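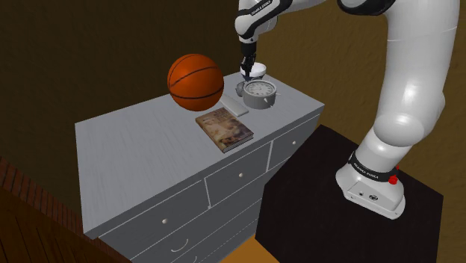
Dulce Varejão
Apoio ao cliente, Griltex

Perguntas frequentes sobre o Jatoi

O Jatoi é o nosso pacote de cenas domésticas simuladas para manipulação robótica. As perguntas abaixo chegam todas as semanas à caixa do apoio, algumas em maiúsculas. Estão pela ordem em que costumam aparecer.

O que vem no pacote?

1.887 episódios gravados, seis divisões mobiladas e os ficheiros para abrir tudo no simulador. A divisão mais pedida é a Meretti, um quarto com uma cómoda cinzenta em cima da qual cabem uma bola de basquetebol, um despertador de campainhas, um livro de capa dura e pouca paciência. O braço trabalha a partir de um pedestal escuro ao lado. O robô verdadeiro não vem na caixa. Também não vem a caixa, o pacote é descarregado.

Porquê um quarto? Não podia ser uma fábrica?

Fábricas já há muitas, e lá as peças têm a gentileza de estar sempre no mesmo sítio. Numa cómoda, o livro fica torto e o despertador fica perto de mais de tudo. Quem quiser tapetes rolantes pode escrever para o comercial, que terá muito gosto em dizer que também não temos.

Posso trocar os objectos?

Pode. O editor Trukar está incluído na licença completa e deixa mudar posição, rotação, massa e atrito de cada peça. Deixa também pôr a bola de basquetebol com o peso de um frigorífico. Já recebemos dois pedidos de reembolso por causa disto e recusámos os dois, com simpatia.

A pinça atravessa a loiça. É normal?

Não. Em quase todos os casos a malha de colisão foi simplificada na importação e a taça passou a ser, para o motor de física, uma espécie de boato. Abra as definições da cena, escolha "colisão detalhada" e volte a carregar. Com objectos de rebordo fino, convém também baixar o passo de simulação antes de mandar fechar os dedos.
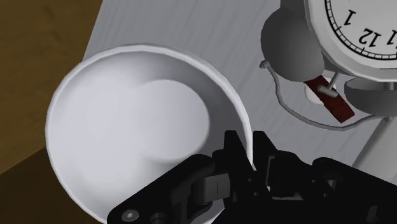

Se mesmo assim os dedos entrarem pelo rebordo, veja se o ponto de preensão ficou definido no centro do objecto. No caso de uma taça, o centro é ar. O Trukar aceita a escolha sem protestar, o que consideramos um defeito e já está na lista.

O braço derruba o despertador. Como se resolve?

Afastando o despertador, ou ensinando o braço. O pacote serve para a segunda opção, mas compreendemos a tentação da primeira. Há um aviso de proximidade no painel da cena que vem desligado de origem - ligado, interrompia tanta gente que passámos a receber queixas sobre o aviso.

O despertador toca?

Não. Já nos perguntaram seis vezes, e de uma delas com um orçamento anexo.

Que computador preciso de ter?

Uma placa gráfica dedicada. A lista das que testámos está na página de requisitos. Num portátil de escritório a cena abre, a ventoinha levanta voo e o braço mexe-se com a convicção de uma repartição pública em Agosto.

O que aprender na simulação funciona depois num braço a sério?

Às vezes. Vendemos cenas, episódios e um editor, e nenhum deles inclui milagres. Variar a luz e as texturas das paredes ajuda, e os perfis de variação estão na pasta "aleatorio" (sem acento, por favor, que o instalador é sensível).

Há versão de experiência?

Há, de 30 dias, com a divisão Meretti completa e o Trukar em modo de leitura. Findo o prazo, os projectos ficam guardados mas deixam de abrir até haver licença.

Como peço ajuda?

Pelo formulário, entre as 9h e as 18h, com o registo da cena em anexo. Uma fotografia do ecrã tirada com o telemóvel não é um registo - mas respondemos na mesma, a pedir o registo.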